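4.2 Closures and the Problem of the Second Opening

Most writing on household packaging treats opening as a single event. A person buys a thing, opens it, and leaves the story. The diaries kept for the Drotlow study suggest a longer plot. Across 75 households we logged 3,004 openings, and the first one was seldom the one people complained about. First openings are forgiven. It is on the following Thursday, with the pack half used and one hand already busy, that the user forms a lasting opinion of the manufacturer.

Hijazi's earlier work sorted closures by the force needed to turn them. We kept his categories but added a column for what the other hand is doing, an item the standard protocol passes over in silence. With a jar, the other hand holds the jar. With a carton, it holds the carton and hopes. With a flexible pouch the matter is less settled, and the diaries show people gripping the body, the bottom seam, the shoulder and, in two memorable entries, the pouch between the knees.

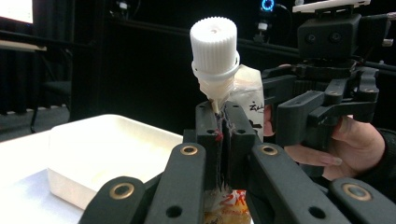
Figure 4. Spouted pouch with screw cap, held at the neck.

Spouted pouches drew the widest spread of opinion in the sample. Participants liked them in the cupboard and distrusted them at the counter. Part of the trouble is that a pouch offers two very different materials within a short distance of each other: a cap that resists the fingers and a film that gives way to them. The cap in Figure 4 has fine vertical ridges all the way around, a feature our participants noticed only when it was missing, while the clear plastic lower down bunches into a crinkled strip as soon as it is pinched. Pawlak calls this the "handshake problem" – one party is firm and the other is not – and recommends that ease-of-opening scores be reported separately for cap and body. We have followed her advice, at some cost to the tidiness of Table 6.

The tamper-evident ring deserves a word of its own. Of the 15 participants interviewed a second time, most could say whether a ring should be there on a new pack, but few could say what became of it afterward. Several believed it came off with the cap. One had strong views on the subject and changed them during the interview.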